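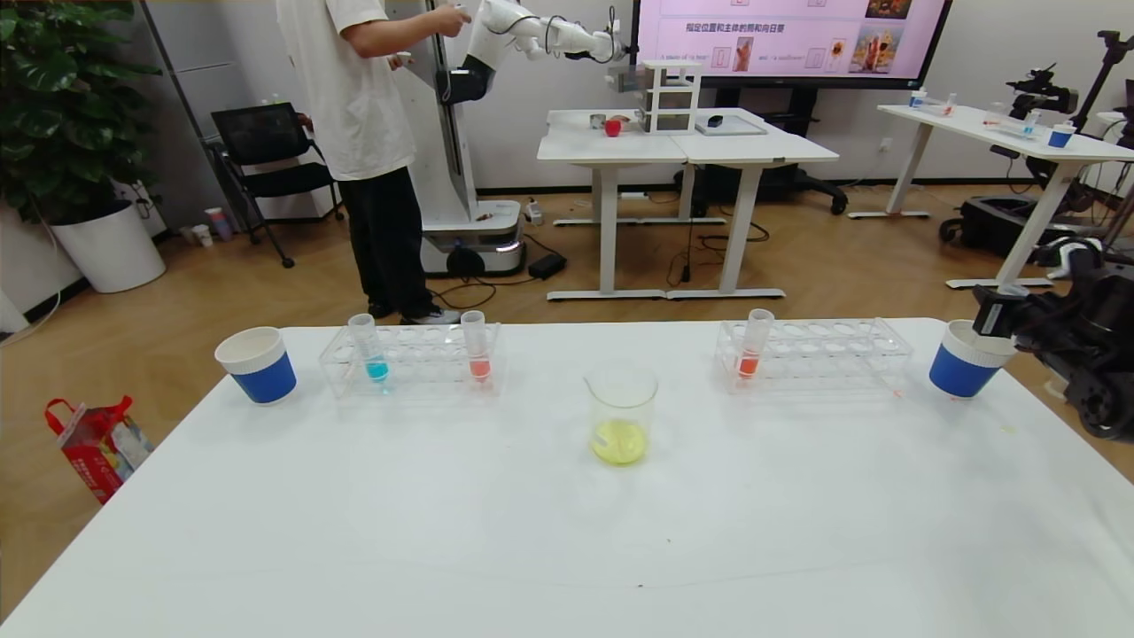 Skevutik Clear Rack Set, item 313

The Skevutik set is made for coloured water, simple mixing and pouring practice on a normal table. You receive two clear racks, a set of test tubes and one glass beaker with a spout. We sell it mostly to primary schools and after-school clubs, and also to parents who want one proper set in the house and not only jam jars.

Page updated Thursday, June 27, 2024.

The racks

Each rack is long and low, with two rows of round holes along the top. The plastic is fully clear, so a child who sits at the table can see the level of the liquid from the side and does not need to lift the tube. The blue and the red-orange look very strong in them when there is a white surface behind. If your table is dark, we recommend to put a sheet of white paper under the rack.

Two racks come in the box on purpose. One stays on the left with the colours to begin with, the second one goes on the right for the results. When all tubes are in one rack, children take the wrong one, and then everything becomes brown.

The racks can be washed by hand with warm water and a little dish soap. Please do not use the dishwasher, it makes the plastic cloudy after some months. Alcohol wipes are also not good for it.
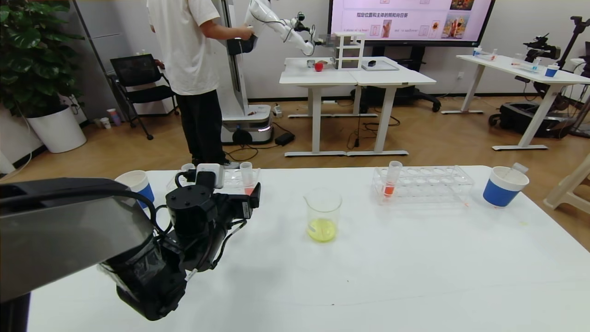

A spill on the table is normal with this kind of play. Small orange drops wipe off a smooth white top if you do it the same day, but on raw wood the food colour can stay for a long time. The racks can be wiped with a cloth too, and you can clean them without a brush.

The tubes

The tubes have a conical bottom, and a small amount of liquid collects in the narrow part. This means you need very little colour for each test, only a few drops in water. The length is 112 mm. They stand upright in the rack and come out easily with one hand. They do not stand by themselves on the table, so keep the rack near.

In May we changed the hole size a little. Racks bought before this were more tight, and some customers wrote us that the tube was coming up together with the rack. If you have an old rack and it bothers you, write to us and we will send a new one against the postage.

The beaker

It is clear glass with a thin rim and a pouring spout. We chose glass because it is heavier at the bottom and does not fall over when a sleeve touches it. A thin layer of yellow at the bottom is enough for a first mixing, and then you add the red-orange from the tube. Glass can break, of course. For children under six we suggest that an adult holds the beaker.

Do not put the beaker on a stove. It is for cold and warm water only.

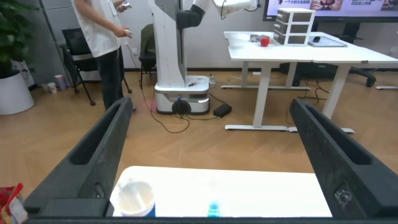
Translucent white cup with a blue base, on a white table.

Cups are not in the box. Any paper cup is fine, and it is good to have one at each end of the table, so the rinse water does not have to travel across the tubes. A dropper can stand in the cup between two tests. Change the paper cup when the bottom begins to feel soft.

How much table you need

A school desk for two pupils is enough for the full set. Put the beaker in the middle, near to the person who is working, and one rack on each side. Leave free space in front of the racks.
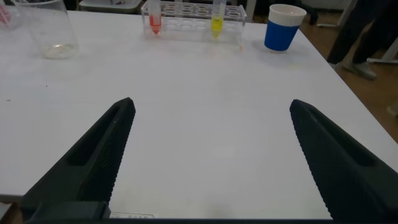 Put the racks a hand width back from the edge, also if the children are calm. Small children like to lean on the table with both arms, and the first thing they push is what stands in front. For group use, one set for two children is comfortable. With four it is possible, but they will wait a lot.

In the box

Two clear racks with two rows of holes
Test tubes, conical bottom, 112 mm
One glass beaker with spout
Instruction sheet in English and French

Weight with packaging: 700 g. Spare tubes and a spare beaker can be ordered separately.

Comments

Classroom buyer, Hobart
We use it since one term with Year 2. The racks are still clear. One beaker broke but that was our sink, not the beaker.

Pat_in_Regina
Do the tubes come with caps? I would like to leave the colours overnight.

Shop reply
No caps in this set, sorry. Plastic film with a rubber band works for one night.

wombat_lane
Wish the sheet had more recipes. My daughter finished all of them before lunch and wanted to go again!

Related items

Flivemix colour drops, red-orange, blue and yellow
Chaturvedi plastic droppers, long
Urkulley table mat, white, wipe-clean
Skevutik spare tubes, conical
Skevutik single clear rack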